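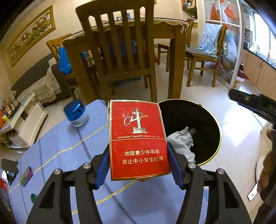 About Jatico

We sort out tables! Kitchen tables, office tables, the round one in the corner of the lounge where everything lands at the end of the day. Jatico is a small tidying workshop in Fluvdale, and we teach people to clear a tabletop, keep the things they use, and get to like the way it looks afterward (that last part matters more than you'd think).

Genalyn Bautista started it with a class of 2 people and one very crowded table. Heriberto Villanueva joined the following January and brought his habit of labeling every jar he meets. Between us we've now run 48 courses, and we still get excited when somebody brings in a tablecloth we haven't seen before.

What we practice on

Ordinary stuff, always. A red box of Chunghwa cigarettes, a little paper cup, a jar with a shiny blue lid, a stand for a phone or tablet. These are the things that collect on a table when people sit around it, and each one asks a different question. Does it stay out? Does it live next to something else? Is it trash? We love a striped cloth for this, too – the stripes make handy lanes, and beginners take to them right away.
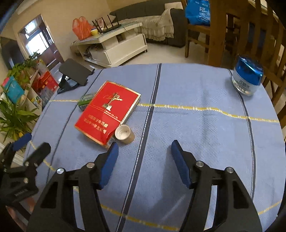
How a class goes

A session lasts almost 48 minutes, with tea after. Everyone starts with the big flat things, then the cups, then the small bits and wrappers. We keep a bin within reach so you don't have to get up and lose your place. Then we swap tables and do it again, which is the noisy part and everybody's favorite!

The Dresora room

Our home is the Dresora room on Shenoy Street, up one flight of stairs. It seats 30, though we like it better with fewer. Bring anything from your own table that you can't find a spot for. Doors open at 9:30 a.m., and Heriberto usually has the kettle going before that.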